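Praltik sucht ab sofort: Techniker/in (m/w/d) für Einrichtung und Pflege Greiferzelle, zweiarmig, inkl. Simulation

Kurz und knapp, Stelle ist dringend. Zelle Vedelus – zwei Arme, zwei Parallelgreifer. Jede Änderung erst in der Simulation, dann an der Maschine. 70 % Wartung und Einrichten, Rest Doku.

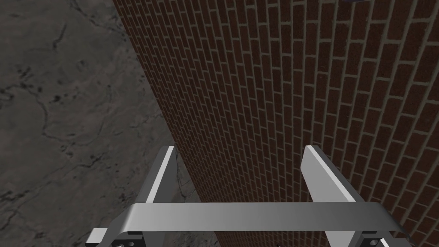 Muss ich programmieren können?
Grundkenntnisse reichen, Skripte anpassen und Logs lesen sollte sitzen. Den Rest lernt man bei uns.

Aufgaben:
Greiferbacken wechseln, Nullpunkt neu setzen, Öffnungsweite prüfen
Wartung alle 1.187 Zyklen – steht im Plan, bitte auch einhalten
Greifpunkte im Modell nachziehen, wenn sich am Greifer was ändert
Störungen aufnehmen, Ursache suchen, beheben

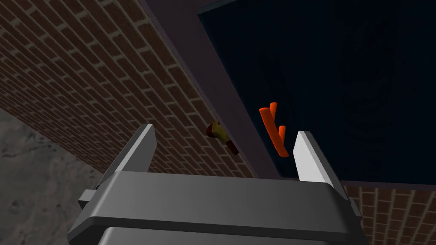
Simulation Greiferzelle: Parallelgreifer geöffnet, orangefarbenes Teil

Wir bieten: unbefristet, 2.354 Euro Einstiegsgehalt in der Einarbeitung, danach mehr. Einarbeitung rund 12 Wochen, Arbeitsort Ploltberg.

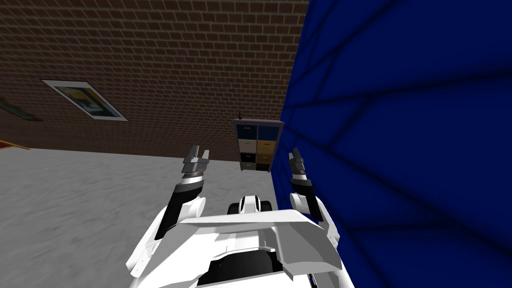
Schichtdienst gibts nicht, Rufbereitschaft nach Absprache. Bewerbung mit Lebenslauf formlos per Mail oder am Empfang abgeben, Zeugnise können nachgereicht werden. Bewerbungsschluss 09.05.2018.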